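# Running the Tabletop Tidying Check

Use these steps to judge whether a two-armed machine is ready for a simple chore. The Trestville guide sets a passing score of 9 clean placements in 11 tries.

1. Set small items within reach of both hands. Allow each hand its own item. 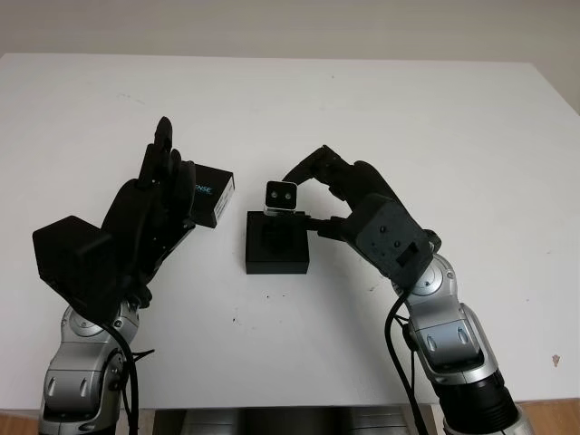

2. Inspect the fingers before each round. Check the screws, the pivot bolt and the pads for wear. Minoru Chiba keeps the record sheet.
3. Score only placements made without human help. At Menitz, a round lasts 70 seconds. 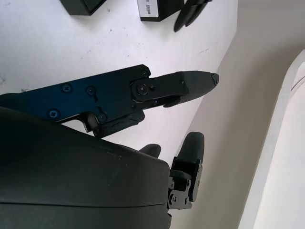

*Finger joint and fingertips, seen at close range.*

Household use is not advised at this stage.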